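Chapter 4
The Rooms Between the Rooms

When Wanda Głowacki moved into her first house in Skeltamcombe, she spent a whole summer choosing paint for the kitchen and not one afternoon thinking about how she would get to it. Most of us are the same! We lavish our attention on the rooms where we cook and sleep (and quite right too, they are lovely rooms), and we forget the long, plain stretches of floor that carry us from one to the next. This chapter is about those stretches, and I hope that by the end of it you will look at your own home a little differently.

Planners call this circulation space. It takes in hallways, landings, stairs, and also the paths we wear across a larger room on our way to somewhere else, past the end of a counter, say, or along the back of a sofa. In the Sikora house, which we will visit again in Chapter 9, the floor plan covers 1,652 square feet, and 166 of those are hallway.

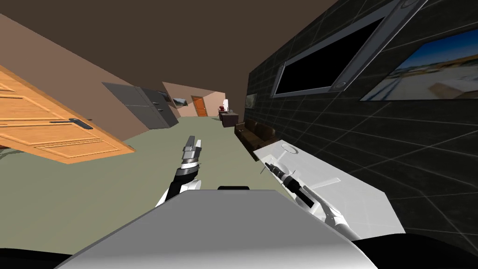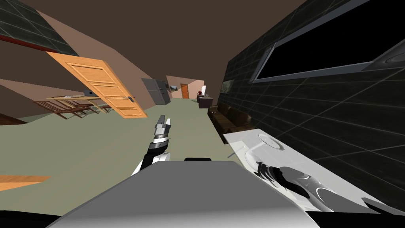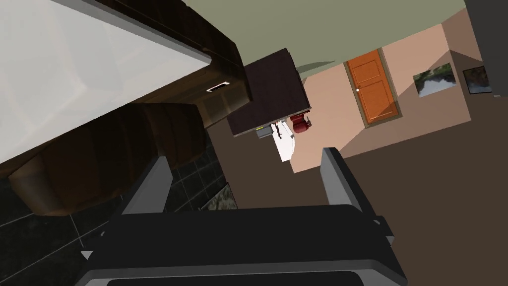

Figures 4.1 to 4.3. Interior views of a simulated home.

4.1 How Wide Is Wide Enough?

Maarten Dewulf, who taught me most of what I know about houses, used to answer this question by handing his students a full laundry basket and sending them off down the hall. You learn a good deal that way, mostly through your knuckles. A passage that feels roomy with your hands at your sides can feel mean and narrow once you are carrying something, or once somebody is coming the other way.

Before you read on, sketch the route you take each morning from your bed to your breakfast, and mark every place where you turn, squeeze by, or wait for someone else to pass. Keep the sketch handy, as we will use it in the next section.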